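The Henriques is a 30-foot sloop, and its owner rebuilt the diesel over one winter in a rented shed. He pulled the engine in February, replaced the raw water pump and had the injectors tested. Parts came to $420 – the hoist rental was extra. The old fuel tank held 18 gallons and he kept it.
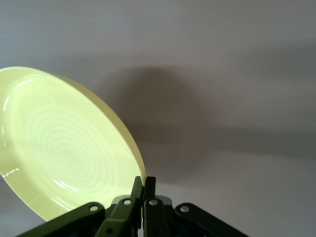
By Kamran Siddiqui | 2020-06-25

The first long run is to Skarix, 255 miles down the coast. He plans to stop two nights at Lallix for fuel and water.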